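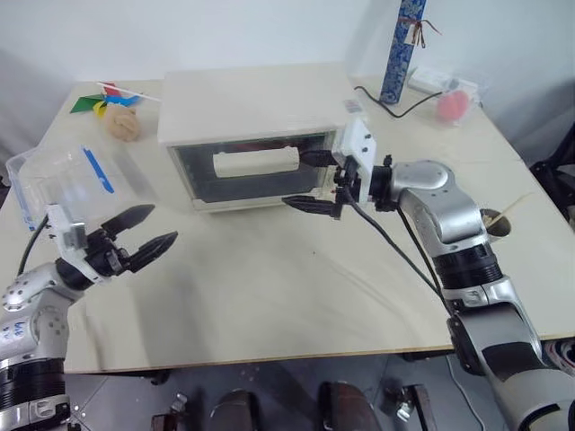
Right gripper at the handle of the toaster oven, left gripper open.

We use cookies to remember your archive settings. By continuing to read you accept this. OK | More information

Bouzid list archive
Print this message | E-mail this message
October 7, 2020, posted by a member of the Skorkier workshop

Subject: Re: Pulling the door of a small oven, finger slips off

Hello all,

Thank you for the answer of last week, and excuse me that I did not reply sooner. The workshop was closed for two evenings and I wanted to try the things before I write about them. I put my answers between the quoted parts, I hope it stays readable in the archive.

> I read your description twice and I think you are fighting the
> hinge. On these small ovens the door wants to move in an arc, and
> if your wrist keeps the same angle during the pull, the finger
> slides up over the handle and you lose it. What is your wrist
> doing during the motion?

You are right, it was exactly so. In my first program the wrist held its angle from the start to the end, and only the position was moving. I had drawn the arc on paper with a radius of 142 mm, measured from the hinge to the middle of the handle, but I used this arc only for the tip of the fingers. I did not turn the gripper together with the door. Now I turn it, and the slipping in the first part of the motion is gone.

It still slips sometimes near the end, when the door is almost flat. There the spring of the hinge changes direction and the door drops by itself for a small distance. The finger is then late, and when it arrives it pushes and does not pull any more. I do not know yet if I should follow faster or simply let the door go at this point. For the moment I let it go, but it makes a bang I do not like.

> Do you grip the handle or do you only hook it? With two fingers
> I always prefer to hook. Closing on the bar looks nice but then
> every small error goes into the oven and the oven walks.

Until last week I was closing on it. The oven is a light one and it was walking, as you say. After a morning of tests it stood clearly not where I had put it, and all my taught points were wrong. I believed for a long time that the arm had lost its zero, and I made the calibration again three times for nothing.

Now the upper finger goes to the handle and the lower finger stays just under the door, without closing. I approach from the right side and not from the front, so the housing of the gripper is beside the oven and does not stand in the way of the door. The disadvantage is that the arm must come in very near the side wall of the oven. I leave the space as small as I dare. It would be more comfortable to turn the whole oven a little toward the arm, but then the left arm has difficulty to reach inside, so I did not do it.

> How far apart are your two bases? I ask because mine were too
> close and the elbows met each time I wanted to work in the middle.

457 mm, measured between the centers of the base plates. The elbows do not meet in my case, but the right one goes out quite far over the right part of the table, and this is the part where people like to put their things. I ask you to learn from me and to make a rule about this early. We have a box and a plastic bag and a cup on that side, and I planned all paths high enough to pass, and then somebody puts a stick in the cup and the plan is not good any more.

> And what about the force limit? The Surkeo board comes with a
> limit that is much too brave for kitchen things.

I had the limit on 200, which is what I found in the file when I bought the board second hand. The unit is not written anywhere in my copy of the manual, so I treat it only as a number. I tried lower values step by step. With 197 I saw no difference at all, so I must confess I was too careful with my steps. At half of the first value the arm stopped before the door had moved. I now use different limits for the two parts of the pull, high for the first moment when the door has to leave its place, and much lower afterwards. If a member of the list knows the real unit, please write it, I would like to put it in the notes of our workshop.

> Last thing, please don't run it with the oven hot before the cables
> are tied. I have melted one and the smell stays for weeks.

I promise. All the tests are done with a toy part inside the oven, the cream-colored one in the shape of a cylinder, and there is no need to heat anything to learn how to open a door. About the cables I have less good news. The cable of the right gripper still runs down along the arm and over the table, and the left one goes up along the edge of the table. I ordered cable clips from Wudeck and received the wrong diameter. Until the right ones come I stay near the stop button.

Next I want to take the cylinder out. My plan is that the right arm opens the door and then goes back, and the left arm, which waits with the fingers open, enters from the front. My problem is the order of the two programs. At present each arm has its own script and they speak with each other by a very simple flag. It works if both are started in the right order, and if not, the left gripper starts to travel while the door is still closed. I have stopped it by hand each time, so there is no damage, but I would not leave it alone in the room.

So I have these questions to the list:

Does somebody have a small example of two arms with one common script, for the Surkeo board, version with the older connector? I do not need it to be beautiful.

How do you see that the door is really open? I thought of reading the current of the wrist motor, but it is noisy with my power supply. A camera would know it, but the glass is dark and has reflections, and I am not good in this subject.

Is it better to cover the tips of the fingers with rubber for the hooking? I tried with a piece of bicycle tube. It holds better, but it also does not want to leave the handle afterwards.

I would like to have the complete motion, open, take out and close, before the open evening in December. If it is not ready I will show only the door, that is also fine.

The file with the points and the two limits is in the folder of the list, under Skorkier. Please check the sign of the third axis before you use it on your own arm, on mine it is mounted the other way.

With kind regards from the workshop

Print this message | E-mail this message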